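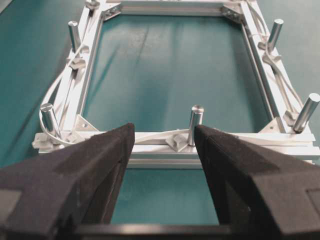

Courses > Building Materials > Week 6 > Handout: Aluminium framing and joints

24/09/2019
Demetrio Quintana

Week 6: Aluminium sections in light framing

These notes go with the second lecture on non-ferrous metals. Read them before the tutorial and bring a calculator. The steel tables from Week 4 are still needed for the comparison exercise.

1. Why sections are extruded

Aluminium softens well below its melting point and can be pushed through a steel die while still solid. A heated billet goes in one end of the press and a continuous length comes out the other with the shape of the die opening. The profile can be complicated. Grooves, hollow cores and screw channels can all be formed in a single pass, whereas a steel section of the same shape would need rolling, folding and welding.

After the press, the length is stretched slightly to straighten it, cut to stock length and aged in an oven to bring up its strength. Mill finish is the bare metal as it leaves this process. Anodising thickens the natural oxide layer and gives a harder surface. Powder coating is a separate paint finish and adds thickness, so allow for it in tight-fitting parts.

2. Stiffness

Students coming from the steel unit usually get caught here. The elastic modulus of aluminium is close to 70 GPa and steel is close to 200 GPa. For the same section and the same span, an aluminium member deflects nearly three times as far under the same load. Choosing a stronger alloy does almost nothing about this, as the modulus hardly changes from one alloy to the next.

To recover stiffness, change the shape. For a rectangular section, the second moment of area goes up with the cube of the depth, so a modest increase in depth is worth far more than the same increase in width. Check that the member is turned the right way before you do anything else. Last year several assignments had the depth and width swapped in the working.

3. Rectangular frames

Four members joined at the corners make a rectangle, but a rectangle with pinned corners is a mechanism. It will lean into a parallelogram with hardly any force. The corners have to resist rotation, or there has to be a brace or a panel.

Common ways of dealing with it:

Gusset plates. Flat plates fixed across the corner. Cheap and easy to inspect.
Corner brackets. Fixed on the inside of the corner. They depend on bolt tension, so they need to be torqued and rechecked.
Diagonal bracing. Very stiff for its weight. It gets in the way of doors and drawers.
Infill panel. A sheet fixed on all sides acts as a shear panel. Fixings at the corners only are not enough.
Welding. Rigid, but the heat-affected zone in a 6000 series alloy loses a good part of its strength. Design to the reduced figure.

To check a frame for square, measure both diagonals. If the opposite sides are equal and the diagonals are equal, the frame is square. Do it on a flat surface and before the final tightening.

4. Worked example

The Penner bench has a rectangular top frame. The long side is 2,000 mm and the short side is 1,625 mm. What should the diagonal measure?

2,000 squared is 4,000,000
1,625 squared is 2,640,625
The sum is 6,640,625
The square root is 2,576.9 mm to one decimal place

If one diagonal is longer than this and the other is shorter, push in on the corners of the long diagonal and measure again.

5. Contact with other metals

Aluminium in contact with copper or plain steel will corrode when moisture is present. Use stainless fasteners with isolating washers outdoors, particularly near the coast. Note that a small aluminium part fixed to a large stainless one is a worse arrangement than the reverse. Wet concrete and mortar also attack aluminium, so coat any surface that will be cast in.

6. For the tutorial

Read the Gradinora case notes, pages 2 to 9. Work out the deflection of an 80 mm deep aluminium member and a steel member of the same section, using the load given there. Write down which axis you used. The April paper had a similar question and the marking guide is in the course folder.

Nivness Building Studies | Contact the course office | Copyright | Back to top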